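Hydronic balancing

Hydronic balancing is the adjustment of a water-based heating or cooling system so that each radiator, floor loop or fan coil receives the flow of water it was designed for. It is carried out when a system is first put into service, and again after pipework, pumps or radiators have been changed. The term is used mainly for closed circuits driven by a pump. Steam systems and older gravity systems are treated separately.

Background

Water in a heating circuit takes the path of least resistance. Radiators close to the pump sit on short runs of pipe and tend to receive more water than they need, while those at the far end receive less. The usual signs are rooms near the boiler that overheat, distant rooms that stay cool, and return water that comes back to the boiler too warm. A condensing boiler or heat pump working with warm return water uses more energy for the same heat output.

A common response is to raise the pump speed or the flow temperature. Either may bring the coldest room up to an acceptable level, but the difference between rooms remains and noise at the valves often increases.

Methods

Temperature method. The installer measures the drop between the flow and return pipes at each radiator and closes the lockshield valve until the drop matches the design value. The work starts at the radiator nearest the pump and moves outwards. Results are slow to settle, and most installers go round the building at least twice. The method is widely used in houses, where flow rates are too small to measure easily with simple tools.

Preset method. Flow rates are calculated from the heat loss of each room, and valves with a numbered scale are set to match. The system need not be running while the valves are set. Accuracy depends on the room calculations and on knowing the true pipe lengths.

Proportional method. Used in larger buildings with commissioning valves on each branch. The branch with the lowest ratio of measured flow to design flow is taken as the reference, and the others are brought to the same ratio. The main valve or pump is adjusted last, so that all branches reach their design flow together.

Automatic valves. Pressure-independent valves hold a set flow while pressures elsewhere in the circuit change. They cost more than manual valves and need clean water. Their main use is in systems where many outlets open and close during the day.

Example: Skavgate

The housing block at Skavgate has 80 flats on a single heating circuit with 268 radiators. It was built with manual lockshield valves, and no balancing records were kept. Residents on the top floor complained of cold bedrooms over several winters, and the pump was replaced with a larger model without lasting effect.

In July the contractor Raudsepp drained the circuit, flushed it and fitted Dostura preset valves throughout. Of the old lockshield valves, 27 were seized fully open. The settings were worked out by Irina Mocanu from a room-by-room survey and entered in a schedule that is kept in the plant room. The block was rebalanced at the start of the heating season, with the pump turned down from its highest setting to its middle one.
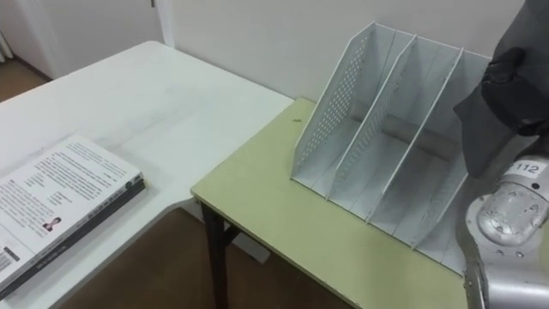 Fathima Jayasinghe has disputed how much of the change at Skavgate should be credited to the valves, arguing that the flushing alone would have cured many of the cold bedrooms and that the two jobs ought to have been measured separately. She accepts that the pump could not have been turned down without balancing.

Limitations

Balancing does not correct a radiator that is too small for its room, and it cannot make up for sludge, trapped air or a blocked filter. These faults should be dealt with first. Settings are also lost when a radiator is removed for decorating and the lockshield valve is closed without a note of its position. Some valves, including the Hevetti range, have a locking ring that holds the setting while the valve is shut.

See also

Differential pressure
Lockshield valve
Thermostatic radiator valve
Underfloor heating manifold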